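Kidov bench, Monday walk-round, May 6, 2024
Checked by: Pouran Ghorbani
Task under check: wiping down a snack table

I do this sheet every week and I'm still asked whether the machines can clean a table yet, so my comments are longer than the boxes allow. Sorry, Namard people, you get the long version again!

1. Finger pads seated and not peeling — OK
Pressed each one with my thumb. Fine.

2. Pivot screws snug — OK
One wanted a quarter turn. I marked it with paint so we can see if it creeps.

3. Jaws release when told to — OK, with a grumble
Tried it 15 times with a dry sponge and it let go every time. I'd like to see 100 before I stop standing next to it.

4. Grip on soft items — PASS FOR HOLDING ONLY
A sponge is forgiving (you can squeeze it badly and still have it), so please don't read this as a pass for cups. 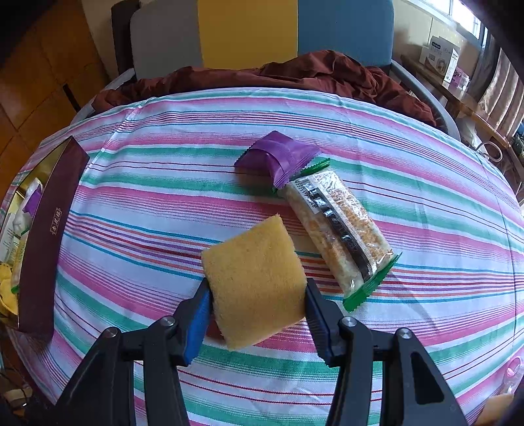 Item 4: sponge held between the two pads, over the striped cloth.

5. Table clear before wiping — NOT OK
Any kid would move the snacks first. Our planner from Hassanpour still treats wrappers as part of the table, and clear plastic is the worst of the lot. Until that's fixed, a person clears the cloth. Yes, every time.

6. Loose cloth — NOT OK
Push on a tablecloth and it travels, and whatever is on it comes along. Clips ordered from Kerkine, should take around 12 days.

7. Cables and chairs out of reach — FIX BEFORE NEXT RUN
Tie up anything that loops, push chairs back.

8. Stop button within arm's length — OK

So, can it do the chore? It can hold the sponge, and I'd trust it on a bare, hard counter with me watching. A real table with candy all over it, no. I said December last time and I'm sticking with that.

Open items: 5, 6, 7. Recheck in 6 days.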